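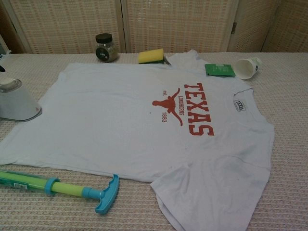 Atelier textile : on repasse, on trie, on plie

L'atelier textile de la maison de quartier Sosmont reprend en février, dans la salle du rez-de-chaussée, côté cour. Première séance le 5 février 2019, de 14 h à 17 h. L'entrée est libre pour les habitants du quartier, et il suffit de donner son nom à l'accueil.

Cette fois, on s'occupe surtout des t-shirts. La collecte de l'automne en a rapporté 310, presque tous à manches courtes, et ils attendent toujours dans les sacs. Un t-shirt gris clair avec un grand TEXAS orange brûlé et une tête de longhorn peut très bien repartir, à condition d'être présenté sans plis et sans traces sur le devant.

La marche à suivre reste celle de l'an dernier. On étale le vêtement bien à plat, on regarde le devant, puis le dos et les coutures. Les petites traces se traitent avant le repassage — la chaleur fixe les taches, et après c'est trop tard. On essaie toujours l'éponge du côté doux, jamais le côté vert sur un motif imprimé. Pour repasser, on retourne le t-shirt sur l'envers et on évite de passer directement sur l'impression. Entre deux pièces, le fer se pose debout sur son talon.

Ruben Leemans montrera le pliage en rectangle, qui permet de ranger les t-shirts debout dans les bacs. Les pièces trop usées seront découpées en chiffons pour l'atelier vélo.

Il nous manque encore des cintres et deux rallonges électriques. Si vous en avez à prêter, déposez-les à l'accueil avec votre nom dessus.

Inscriptions et questions : Willy Hermans, à l'accueil, le matin.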